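Korketti Perforated Storage Basket

Plastic handled basket for hand tools, workshop drawers and shelves
Sold by Sterier. Ships in 3 business days.

A rectangular open basket with rounded corners and a handle cutout at each short end. The side walls are perforated, so you can check what is inside from the side when the basket is on a shelf above eye level. The bottom is smooth and solid, and small bits do not drop through it.

Screwdrivers can be laid flat with all the handles at one end, or stood up and leaned against the walls if they are too long to lie down. Mixed sets with different grips are easier to pick from when the handles face the same way.

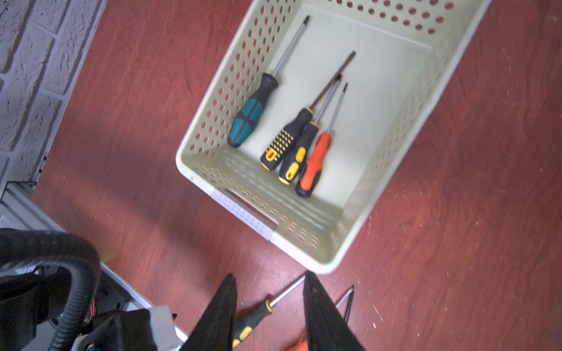
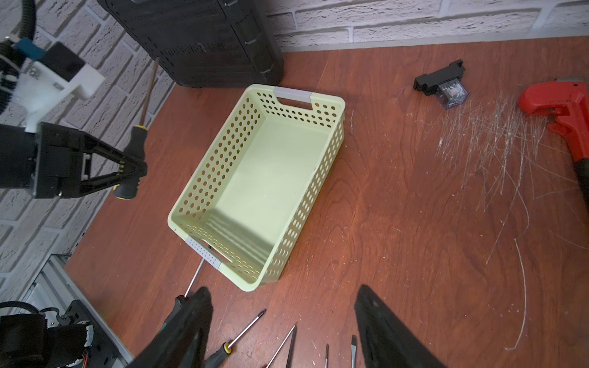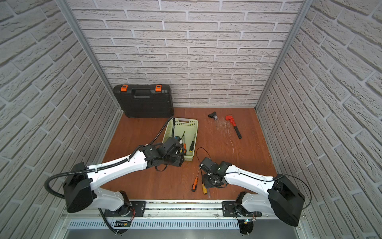

Details

Weight empty: 105 g short of a pound
Rated load: 16 lb, spread evenly
Color: pale green
Lid: none, available separately under the Brivulero name
Case pack: 16 baskets

Wash with dish soap and warm water. Do not use solvent cleaners on the plastic. Wipe oil off tools before putting them away, as it collects on the bottom and is slow to clean off.

Tools are not included. Not suitable for pipe wrenches or other heavy tools carried by one handle only.

Orders over 900 baskets go through the Chae warehouse. Allow an extra week for those, and note that pallets leave on Thursday only.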